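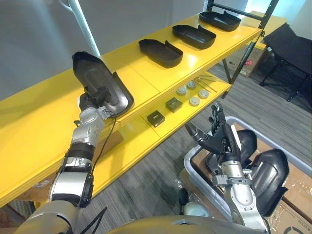

Section 3: Your first shelf-to-bin job

By now the Cimeck is bolted together, charged and talking to the tablet. Time to give it some work! This section takes you through a simple tray job, moving lightweight trays between a shelf and a bin, and ends with some plain notes on what you can expect from the machine in a workshop or at home. Set aside a quiet morning for it. Most of that goes on laying out the work area, and it's time well spent.

If you are using the older Dekar controller, the menus have different names. Look at the table in Section 9 before you start.

3.1 What you need

The shelf you intend to use, already loaded with nothing you'd mind seeing dropped
Plastic trays, all of one shape
An open-topped bin that the hand can reach into from above
Masking tape and a marker pen
The tablet, with the Elham task software installed and updated
The stop button, on its lanyard, round your neck

CAUTION: Keep the stop button on you whenever the arms are powered. Leaving it on the bench is the commonest mistake in the first week, and we have all done it.

3.2 Laying out the work area

1. Park the base so that the robot can reach the top tier of the shelf with one arm and the bin with the other. Lock the wheels.

2. Put the bin on the floor on the side of the spare arm. Mark its corners on the floor with tape so it goes back to the same place after emptying.

3. Set the trays out on the top tier, hollow side up, all facing the same way. Leave a clear gap between them, wide enough for your own flat hand.

4. Small parts can stay on the lower tier, but push them well back from the front edge. The forearm passes close to it on the way up.

5. Check that the cable at each wrist has enough slack to follow the arm through its full reach, and that the loop doesn't catch on the edge of the shelf. Move the arm by hand with the motors off and watch the cable the whole way.

6. Walk once round the area and pick up anything you could trip on. You will be stepping backwards more than you think.

NOTE: Glossy shelves in strong colours look lovely and work fine, but they throw reflections. If there's a window at the far end, do your first runs with the blind down. You can open it again once the job is going well.

3.3 Teaching the grip

The gripper takes a tray by its rim. It's a satisfying thing to watch once it's right, and it nearly always takes a few goes to get it right.

1. On the tablet, choose Jobs, then New, then Pick and Place.

2. Choose the arm nearest the shelf.

3. Press Guide. The arm goes soft and you can lead it with your hands. Hold it at the wrist housing, never by the jaws.

4. Bring the open jaws to the rim of the nearest tray, on a plain stretch of the edge. Stay clear of any tab or notch, where the jaws close unevenly and the tray twists.

5. Press Close. Start at grip level 3 and go up one level at a time. Thin plastic bends well before it cracks, so stop as soon as you see the rim bow.

6. Lift the tray clear of the shelf and tilt it. If it slides in the jaws, lower it, open, and take a deeper hold.

7. Press Save grip.

Do the same for the rest of the row. You don't have to teach each tray from scratch: choose Copy grip and correct only the position. The far end of the shelf will want the most correcting, especially if there's an upright close by.

CAUTION: The arm is soft in Guide mode but it is still heavy. Don't let go of it over the shelf. Lead it back to rest first, then press Hold.

3.4 Teaching the drop

1. Stay in the same job and press Add step, then Place.

2. Lead the arm over the bin. If the bin is out of its reach, use Pass instead and read Section 5, as passing from a gripper to a fingered hand needs its own set-up.

3. Lower the tray until its bottom edge is inside the bin. Trays dropped from above the rim bounce out, and they can go a surprising distance.

4. Press Open, then lead the arm straight up before moving it sideways.

5. Press Save place.

A piece of cardboard in the bottom of the bin quietens the landing and stops the trays skating about. Standing trays on edge saves room, but it's a harder placement, so leave that until flat placing is reliable.

3.5 First run

1. Set the speed to Slow. Please don't skip this, however good the teaching went.

2. Stand where you can see both the shelf and the bin, outside the reach of both arms.

3. Press Run once. The robot will do a single tray and stop.

4. If all is well, press Run all.

5. After 10 clean cycles at Slow, you may go up to Medium. We suggest staying there for the first 3 days.

If the robot stops halfway, read the message before pressing anything. "Grip not found" means a tray has been nudged or turned. "Path blocked" means something has come between the arm and where it's going, quite often the lid of a carton left open next to the bin. Clear it, press Check, then Resume.

NOTE: Resume starts from the last saved step. If the robot is still holding a tray, support the tray from underneath with the motors held, press Open, and start the cycle again.

3.6 So can it do the chores yet?

We get this question more than any other, and we love it, so here is our best answer as of 01/07/2020.

Some of them, and it's a thrill when it works. Same-shaped trays, boxes and tubs that come off a shelf and go into a bin are well within reach today. The machine doesn't get bored at the end of the row. On our own test shelf at Van Acker, a trained person clears a row in almost 6 times less time than the robot does, so speed isn't the reason to buy one. Steadiness might be.

Small loose things are harder. A cap standing upright on an open shelf is fine on a good day. A thin metal rod lying flat is a real struggle, as the jaws have to get under it and there's very little to hold. The fingered hand does better with these than the gripper, though it takes longer to teach and is fussier about where things lie.

At home, the trouble is that things move. Someone shifts the chair, the bin comes back a hand's width to the left, there's a sock on the carpet. Each of those is nothing to you and a fresh puzzle to the robot. Putting clean plastic tubs away in a cupboard is a nice first home job. Laundry, washing-up and anything with glass in it should wait. We don't support them in this version and the warranty doesn't cover the glass!

The August update will add automatic correction for trays that have been turned slightly -- we've been using an early copy and it is a joy. Grips saved in this version will carry over, so nothing you teach now is wasted.

3.7 Shutting down after a job

1. Press Finish and wait for both arms to come to rest.

2. Check the jaws are empty.

3. Turn off the motors on the tablet, then at the base.

4. Wipe the jaw pads with a dry cloth. No sprays.

5. Plug in the charger. The light on the base shows amber while charging and green when full.

Go on to Section 4 to change the order in which the trays are picked, or to run one job after another.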